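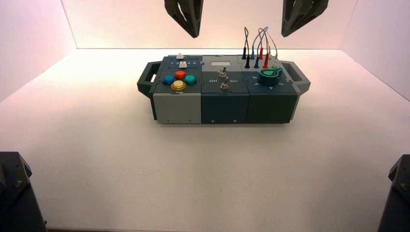 How do you check a modular task board before you put it to use?

Work from the outside in: mounting first, then the housing screws, then each control by itself.

1. Set the board on a flat, matte surface under even light. A glossy surface throws glare onto the labels.

2. Lift it a little by both handles and put it down again. Adjacent modules should not shift against each other. If they do, tighten the joint before going further.

3. Check any screws in the small holes near the corners of the left module's front panel. Snug is enough - plastic threads strip easily.

4. Move the slider through its track, 1 to 5 and back, 3 times. Stop at each number and compare the key with the label. Leave the slider at 1.

5. Press the four round buttons in a fixed order: red, blue, yellow, green. Hold each for 2 seconds, then release. A button that comes back slowly needs cleaning around the rim.

6. Press the small white button behind the slider last, with a fingertip. Do not use a tool.

7. Repeat steps 4 to 6 after 60 minutes at room temperature.

Log the result on the Cavmont sheet, one line per module. Boards that fail any step go back to Juwita Krishnan with the line number marked. The next full check is due after 333 sessions, or in June if that comes first.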